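Caring for Wooden Work Boards on a Pegboard Bench
Workshop Notes, Stellgate. Updated 2nd June.

A large plank board placed on top of a perforated work table gives a flat, quiet surface for small parts, sorting jobs and light assembly. The perforated top stays useful for clamps and stops, and the wood takes the wear. The notes below apply to glued-up boards in maple or a similar pale hardwood.

Choosing a board

Check flatness first. Lay a steel rule across both diagonals and look for light under it. A board that rocks on the table will rock more after a season, so send it back.

Look at the seams between planks. A sound glue line can be seen but not felt. Run a fingernail across it; if the nail catches, the joint has moved and will collect dust and oil.

Swirled or streaked grain is harder to plane than straight grain and tends to tear out. Use a card scraper or go straight to abrasive paper.

Finishing

Sand with the grain, 120 grit and then 180. Wipe off the dust with a barely damp cloth, let the surface dry, and sand once more by hand.

Apply thin oil on both faces and all four edges. A board oiled on one face only will cup. Leave the first coat overnight in a room kept near 70 degrees, wipe off whatever has not soaked in, and repeat. Lay oily rags out flat outdoors to dry before disposal — never ball them up.

Avoid gloss varnish if small parts are used on the board. They slide, and glare makes pale parts difficult to pick out.

Setting the board on the table

Clear chips and screws from the perforated surface before putting the board down. One trapped screw will dent the underside and tilt the whole board.

Thin rubber feet stop creep but raise the front edge. Where height matters, use a strip of non-slip mat. Pegs set into the table holes along the back and one side also work and allow the board to be lifted out for cleaning.

Laying out small pieces

Spread the pieces out with a clear gap around each. Crowded pieces get knocked over when the next one is picked up. Put anything tall or round well in from the edges, and stand cylinders on end.

Strong colors read best against pale wood. Brown or cream pieces disappear into the grain and are better placed on a dark mat.

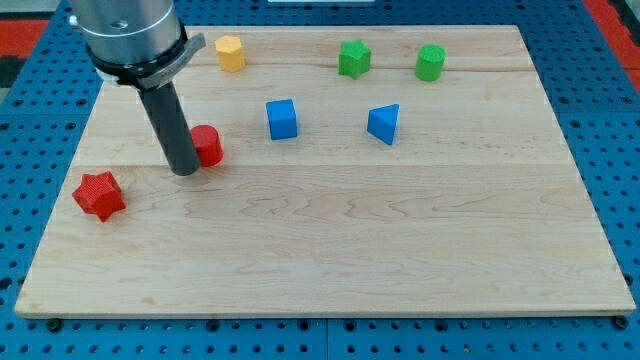

Small colored blocks spread out on a maple-toned plank board, blue pegboard table underneath.

Cleaning

Brush first, then wipe along the grain with a cloth wrung out hard. Do not flood the seams. Pencil marks come off with a white eraser. For wax crayon, lift the bulk with a plastic scraper and re-oil the spot.

Store the board flat or fully upright. Leaning it against a wall puts a bow in it.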